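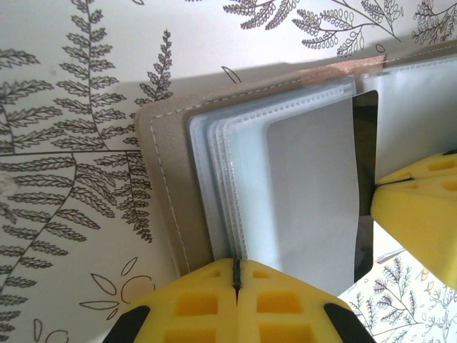
Loster card binder in taupe, open to the sleeve pages.

Home Shop Binders & Albums Desk Care Guides Contact

Loster Card Binder, Taupe

Updated in March by Widad Tarawneh

The Loster is a card binder with a faux-leather cover and clear plastic sleeve pages inside. We stock it for people who keep loyalty cards, business cards, photo cards or small paper records and want to be able to flip through them at a desk. It's the third binder in our Grundetti range and the one we reorder most often.

Cover

Taupe faux leather with fine white stitching along the border. A tan, cork-colored strip runs along the edge where the cover meets the spine. The strip has a light speckle, and the speckle varies a little from one batch to the next. If you are buying several and want them to match on a shelf, order them together and leave a note at checkout. Bohumila Kuruc in our packing room will pull them from the same carton.

The cover wipes clean with a soft damp cloth. Don't use alcohol wipes or furniture polish. Ballpoint ink will stain it if left overnight.

Sleeves

The sleeve pages are translucent with a slight blue tint and heat-sealed seams. Cards with rounded or square corners both fit. One standard plastic card per pocket is a comfortable fit, and two thin paper cards back to back will also go in. We don't recommend forcing in cards with raised numbers on both sides.

New sleeves can cling together. Fan the pages a few times before you start filling them and they will separate. Load the pages from the middle of the binder outward so the two sides stay even. A binder filled on one side only will not close flat.

We rate the seams for everyday use. In our own check, Rami Qudah put a card in and out of the same pocket 600 times and the seam held. The plastic had some light scuffing by then.

Storage

Keep it closed when you're not using it, standing up or lying flat. Direct sun will yellow any clear sleeve over time, and a hot car will curl the pages. If a page does curl, close the binder, put a heavy book on top and leave it for a day.

Ordering

Item number: 959
Range: Grundetti
Color: taupe
Sold: singly, or in a carton for shops and offices

Orders leave our Sukow warehouse within 5 working days. The last delivery was roughly 2,000 binders, so we don't expect to run short before summer. For carton prices write to Abla Salameh through the contact page and tell her how many you need and where they are going.

Returns are accepted on unused binders. If a seam arrives split, send us a photo of the page and we'll mail a new binder. You don't have to send the old one back.

Goes with

Yeo index tabs, which stick to the outer edge of a sleeve page and peel off without leaving glue.
Yeo blank cards, white, for making dividers.

Customer note

"I use mine for paint sample cards at work. Had it open on the counter most days for a year. The corners are a bit worn and the stitching is fine." Seung-woo Myung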